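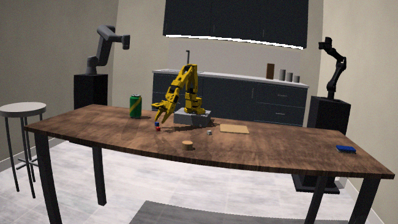

Saturday, 7.40 in the morning, kettle on. Back at the Stumow itinerary and feeling very good about it! Apinya and I spent all of yesterday evening pulling the walking week apart and I think we finally have a shape that will hold. I want the paper strip version again, one strip per day, with the travel legs marked so we can shuffle them by hand. A long wooden table is what that job needs, dark grain so the white strips stand out, and enough run from left to right that day one and day nine can both be seen without stacking anything. On screen I always lose the middle days.

Where we were: nine days, arrival in Codau, up to Stumow by the valley bus, five walking days, one rest day, back down. The trouble was day four. We had the group leaving Stumow after lunch and climbing 750 metres to the upper hut, and on paper that was fine. Then Sakda walked it on the recce with a full day pack and a stop every time he would stop a group, and he got in with the light going. In June! In September it would be a head torch finish, and I am not selling a head torch finish to people who ticked "moderate".

So the change. Day four is now a morning start, packed breakfast, on the path by 6.30. That pushes the cheese dairy visit (which everyone on the test trip loved, me included) to the afternoon of day three. Kristýna has rung the dairy and they prefer afternoons anyway, the copper is clean by then and somebody has time to talk. I am so pleased about this. Day three used to be the flabby one, a short river walk and then hanging about in the square.

Day by day as it stands now:

Day 1 Arrive Codau. Transfer to guesthouse, evening meal together. Keep the talk short, people are tired.
Day 2 Morning bus to Stumow. Afternoon loop above the village, easy, good for seeing who has new boots.
Day 3 River path to the old sluice, lunch by the water, dairy in the afternoon.
Day 4 Early start. Climb to the upper hut. 750 m of ascent, nearly all of it before the second spring.
Day 5 Ridge day if clear, lake day if not. Night at the hut again.
Day 6 Descend the far side to Gristent.
Day 7 Rest day in Gristent. Market, baths, nothing planned before eleven.
Day 8 Gorge walk, boat back to Codau.
Day 9 Departures.

The ridge/lake choice on day five needs writing up properly. At the moment the brochure text says "a spectacular ridge traverse" full stop, and then half the groups will get the lake and feel cheated. The lake is wonderful! Ronaldo came back raving about it, he had mist lifting off the far shore and two herons and he hardly mentioned the ridge at all. I want both described with the same love, and a plain line saying the guide decides at breakfast.

Money notes, before I forget. Hut half board has come in at 60 per person per night, up a bit, but that now includes the soup at midday on the layover, so we can drop one packed lunch from the sheet. The boat on day eight is a flat 646 for the hire whatever the group size, and this is the line that hurts us on small departures. With twelve people it disappears. With five it really doesn't. Wanpen thinks we could share with the Sin cycling group, who come down the gorge on the same afternoon. Bikes on the roof, walkers inside. She is asking whether the skipper will take both and whether the roof rack is allowed when the river is high.

Checked the bus. The 208 still goes from the lower stop in Codau, outside the baker, and still gets to Stumow in time for a late lunch. It does not go on the first Sunday of the month though, and we have one departure that lands on it. Either a private minibus or we shift that group by a day. I lean towards shifting, the bus ride is half the fun and people talk to each other on it in a way they never do in a minibus.

Gristent: two guesthouses looked at. The one by the church has better rooms and a garden, the one over the bakery has the owner, who is a marvel, and who drew Sakda a map of three walks that aren't on any sheet we own. One of them goes through a chestnut wood to a chapel with a bell you can ring. It takes roughly an hour and would make a lovely optional stroll for the rest day. Need to walk it ourselves before it goes in print. Stairs at the bakery house are steep, so anyone with bad knees after day six may not thank us. Could we split the group? Apinya says no, it always ends in comparing bathrooms, and I think she is right.

Grading. Still "moderate" overall, but day four and day six should carry their own note. Day six is all downhill and everyone thinks that means easy. Suggest we say "long descent on stony path, poles recommended" and put poles on the kit list in the main section, at the moment they are down at the bottom under sun cream.

To do:
Kristýna — confirm dairy for all departures, ask about steps and whether there is a loo.
Wanpen — skipper, boat share, roof rack.
Sakda — rewrite the day four timings from his own notes, with the stops in.
Ronaldo — lake paragraph, please, while he still sounds like that about it.
Me — strips cut and laid out, chestnut walk, the Sunday departure, new kit list.
Apinya — read the whole thing cold when it is done and tell us where she got bored.

Later, 11.15. Kristýna rang. Dairy says yes to every date except one, and that one is the Sunday group, so shifting them by a day solves both problems in one go. Moving it now!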